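Subject: Re: [fruit-list] Lemons for the May table: what to keep, what to set aside
From: Oriana Olivares
Date: 2022-04-15

1. Stem ends

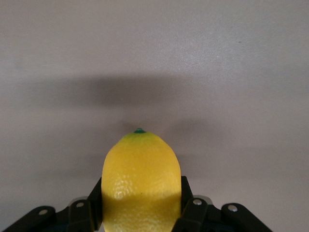
2. Green tint near the stem

A little green at the tip is fine for our purposes. The one in the photo has its stem nub on and a faint green cast in the peel right next to it, and I would put a lemon like that in the keep crate. If the green runs down the sides, set the lemon aside for a few days and look again.

3. Peel

Visible pores are normal. Soft spots are not. Press with a thumb near the middle, then near both ends. Please don't wash anything before it goes in the crate.

4. Crates

No more than 30 to a crate, stem end up where they will stand. Quezada wants the crates labeled on the short side this time. Small fruit goes to the kitchen at Plernov for juice.

Vicente Navarrete wrote:

> Hi all,
> I started sorting the lemons last night and got through
> maybe a third. Two questions before I go on. Do we throw out
> the ones that still have a bit of stem attached? Last year
> somebody clipped them all and I don't know if that was on
> purpose. Also, are we taking any with green on them?
> I can have 15 crates ready if someone brings the empties
> over from Lirkeo.
> Vicente

Vicente, leave the stem nubs on. The clipping last year was my doing and several of those lemons went bad at the cut. Only trim a stem if it is long enough to poke the fruit next to it.

I can bring the empties over tomorrow after lunch. There are a few with cracked slats that I'll leave behind, so you may get 13 or 14.

Oriana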